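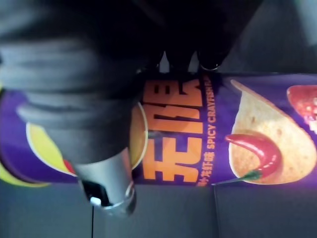
Wrist view, crisp tube on its side, spicy crayfish flavour.

22 Apr 2026 - bench notes, tidy-up task

Right, the tube. I've been putting off writing this up, but Tài wants something he can read before he touches the grasp settings again, so it's going in the book now while I still remember which bits annoyed me.

The chore is the same one we've had on the board for ages: clear the snacks off the worktop and put them back on the shelf. A child can do it. My nan can do it while on the phone! We're on our third version of the planner and I still wouldn't let it near my own kitchen, though I'm a lot less gloomy than I was at the start of the year.

Upright tubes are fine. Urkico (the planner, for anyone borrowing this notebook) sees a cylinder standing up, comes in from the side, closes, lifts, done. We've logged 200 upright picks on the Grotach shelf set and I've stopped watching them, to be frank - I make tea. A tube lying down is a different animal. It wants to roll, it's slippery with that shiny print, and if the fingers land a bit off centre they push it along the bench before they've got any hold on it.

Today I ran 100 tries with the tube on its side. It dropped 7 after lifting, which I can live with. What I can't live with is how long it dithers before closing. It gets right down over the tube, waits, shuffles sideways, waits again, and by then a person would have cleared the lot and wiped down too.

Cúc thinks it's the label. Her idea is that the matcher is hunting for the brand disc, and from the wrist most of the disc is behind the gripper, so all it has left is a bit of yellow crescent and those big orange characters running the wrong way up. There's the huge crisp and the chilli on the other side as well, and she reckons the shape finder may be treating the printed crisp as a thing in its own right. I laughed, then I went and looked at the wrist view again and stopped laughing. It's a very convincing crisp.

Things I want to try:
- freeze the label check once the gripper is over the object, and go on shape alone
- turn the tube end for end so the disc is out in the open
- same run with a plain paper sleeve on, no print at all
- one run across the seam in the worktop, one well away from it (Tài is sure the seam matters, I'm not)

If the paper sleeve fixes the dithering then Cúc gets a packet of biscuits and I have to rewrite the matcher, which I'd rather not do before June.

On the bigger question, can it do the chore yet? My answer for this week is sort of. It can put things away if you've left them standing up nicely, and if you've done that you've already done half the tidying. Evau are after a full worktop clear with mixed packets, and I've told them the lying-down stuff isn't ready. The log is up to 1,903 picks all told and hardly any are soft bags, so that's a whole other notebook.

Also, could whoever moved the spare finger pads please put them back in the drawer. Ta.

Comments

Tài Nông: Try the seam one first, please. I've got the grasp settings open and I'm itching to change them.

Cúc Vũ: Chocolate ones, not the plain. And do the sleeve in matt paper or you'll get the shine back.

Tài Nông: Pads are in my coat. Sorry!

Recent entries

Cloth folding, second go
Urkico planner: what changed in version three
Mugs with handles, mugs without
Châu arm: wrist cable routing
Grotach shelf heights, measured again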